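Greifer verliert RAM-Riegel über offenem Gehäuse – was tun

Anleitung für die Demontagezelle Nollska, Stand 4. Juni 2025. Zusammengestellt von Nelu Filip, bitte Fehler direkt melden.

Kurz vorweg: Der Fehler heißt im Protokoll "Greifkraft unter Sollwert". Arm hält an, Finger bleiben in der letzten Stellung. Teil ist dann entweder noch dazwischen oder liegt schon irgendwo im Tower. Beides hatten wir. Nicht sofort quittieren! Nach dem Quittieren fährt der Arm den alten Pfad weiter, und zwar mit leeren Fingern oder mit einem schief sitzenden Riegel.

Was du brauchst
Innensechskant 2,5, Prüfklotz, Taschenlampe, ESD-Band. Handbediengerät mit Schlüssel.

Schritt 1: Anhalten und sichern
Betriebsart auf Hand, Schlüssel abziehen, einstecken. Not-Halt drücken, auch wenn der Arm schon steht. Erst dann in den Arbeitsraum greifen. Netzstecker am Tower muss sowieso raus sein, trotzdem nachsehen.

Schritt 2: Teil suchen
Mit der Lampe zwischen die Steckplätze leuchten, dann unter die Kabelbündel bei den Laufwerkskäfigen. Riegel rutschen gern hinter die Luftführung. Nicht mit dem Schraubendreher stochern. Gefundenes Teil auf die Ablageplatte neben den Tower legen, flach, Kontakte nicht anfassen.

Schritt 3: Greifer freifahren
Not-Halt lösen, Schlüssel rein, Geschwindigkeit auf 5 Prozent. Nur senkrecht nach oben, in Werkzeugkoordinaten. Kein Drehen, solange die Finger noch unterhalb der Gehäusekante sind – beim letzten Mal ist genau da ein Finger am Blech hängen geblieben und wir durften neu ausrichten.
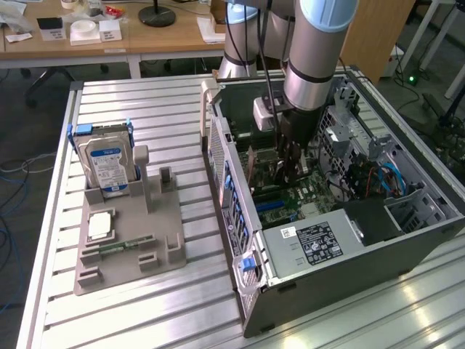

Nollska Werkstattblätter, Heft 29, Seite 127

So tief im Gehäuse ist seitlich kaum Luft. Wer unsicher ist, holt eine zweite Person dazu, die auf die Finger schaut und den Not-Halt in der Hand hat.

Schritt 4: Finger prüfen
Arm oben, wieder Not-Halt. Beläge anschauen: glänzende Stellen, Riss, Staub? Mit Isopropanol abwischen, trocknen lassen. Beide Schrauben pro Finger nachziehen, handfest reicht. Bei uns war eine lose, der Finger hat sich unter Last weg gedreht und die Kraftmessung hat nur noch Unsinn geliefert.

Schritt 5: Kraft neu einstellen
Prüfklotz greifen, Wert ablesen. Soll für Speicherriegel ist 70 Prozent vom Skalenwert im Menü Primstead. Darunter: Nullpunkt neu setzen, nochmal messen. Bleibt es drunter, Finger tauschen. Nicht einfach den Sollwert hochdrehen, das geht auf die Riegel.

Schritt 6: Wiederanlauf
Programm von vorne starten, nicht ab Abbruchstelle. Erster Durchlauf langsam und mit Hand am Zustimmtaster. Danach Eintrag ins Störungsbuch, mit Urzeit und Gehäusetyp.

Kommt der Fehler zweimal an einem Tag, Zelle stehen lassen und bei Tudose anrufen. Ersatzfinger liegen im Schrank, Fach Stanness.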